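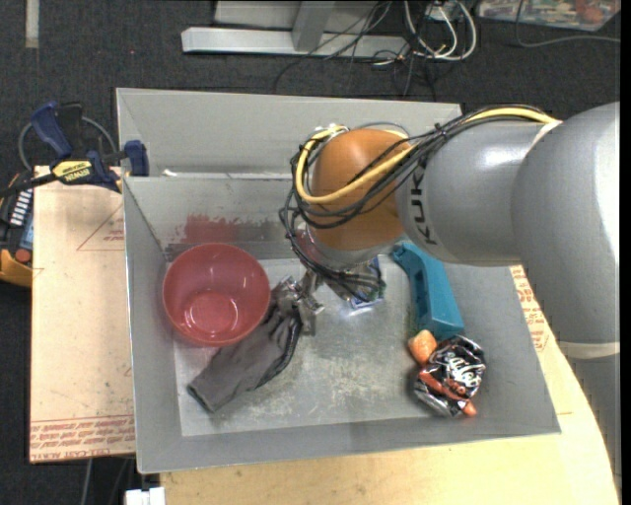 The Lighthouse Costume, Start to Finish

April 5, 2026

My son turned eight in September and asked for a costume party. He wanted to go as a lighthouse. He had been to the one at Toft with his grandfather and talked about it most of the summer, so I wasn't surprised. I told him I would make it if he helped, and he did help, mostly with the painting.

A few people from the party have asked me since then how it was put together. I kept putting off writing it down. I have a free Sunday, so I'm doing it now.

The body is a concrete form tube, the kind made of heavy cardboard. I bought it at the hardware store in Hollo for a lot less than I expected. It was too long, and I cut it with a drywall saw after wrapping a strip of paper around it to get a straight line. My first cut was still crooked. I sanded the edge down and covered it with felt, and you can't tell unless you look inside.

Arm holes were the hard part. I made them too high the first time, and he couldn't bend his elbows enough to eat. I cut them lower and patched the top part with cardboard and masking tape. If you try this, put the child in the tube first and mark it with a pencil while they hold a cup. Do the holes a little bigger than seems right.

For straps I used 2 old backpack straps bolted through the cardboard with big washers. Glue alone won't hold, I tried it on a scrap piece. Pad the shoulders too. I folded up an old bath towel and sewed it around each strap.
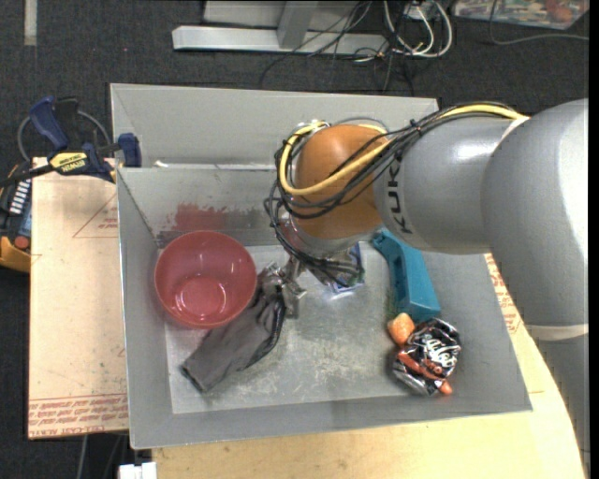
The stripes are plain red and white craft paint. We did white all over first, let it dry overnight, and then taped off the red. He picked the width of the stripes himself and wanted the door to be green, so it is green. The paint took three coats because the brown kept showing through. He did the first coat alone and it has some drips, which I left.

The light on top is a clear plastic salad tub turned upside down on a bike helmet, with a battery camping light inside. I took the visor off the helmet and ran elastic under the rim of the tub so it could come off when he got warm. It came off after maybe half an hour and stayed on the piano for the rest of the party.

My neighbor Halfdan Ketilsson lent me his bolt cutters and also his opinion, which was that a lighthouse ought to have a railing. He was right. I made one out of black pipe cleaners and wooden skewers with the points snipped off, and it looks better than anything else on there.

He couldn't sit down in it. I should have thought of that before the car ride. We ended up putting the tube in the back and dressing him in the parking lot of the hall in Brerel, with his cousins watching and telling us to hurry up.

He wore it again on Halloween, with a sweatshirt underneath, and again at the winter fair, where a lady gave him a ribbon. The bottom edge is soft now from getting dragged on the sidewalk, and one strap needs a new bolt. It lives in the hall closet, upside down, with the umbrellas in it.

His sister has started asking for one of her own. She wants to be the ferry to Drestska, with cars on it. I have told her I'll need a bigger box and that she has to be able to sit down.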